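Notebook entry, Monday, Hoker bench
Entered by Y. Rosales; demonstrations led by H. Arriaga

The purpose of the session was to continue recording hand-guided demonstrations for the bag pickup task. Mr. Arriaga moved the arm by hand through each approach and closed the fingers on the cloth bag beside the toolbox. The toolbox stays upright in the corner for the full set, and its position is not to be changed between recordings.
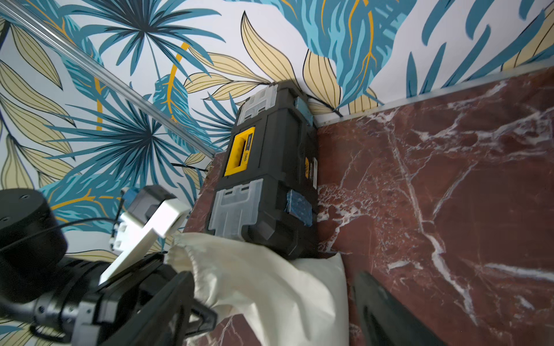 Recordings 190 through 274 were saved under the Clunereo task name. Of these, 8 were rejected at review, all for a pause of the operator's hand before closing. The slow approach agreed on last week was kept throughout. Fingers should be brought down on both sides of the bag before any closing motion begins; two operators have been closing early.

Open items: the wrist view is to be compared with the Espinoza set before training. Remote-control demonstrations of the same task begin after lunch, with Ms. Rosales operating. Folder total at 11:40 stands at 3,816 files.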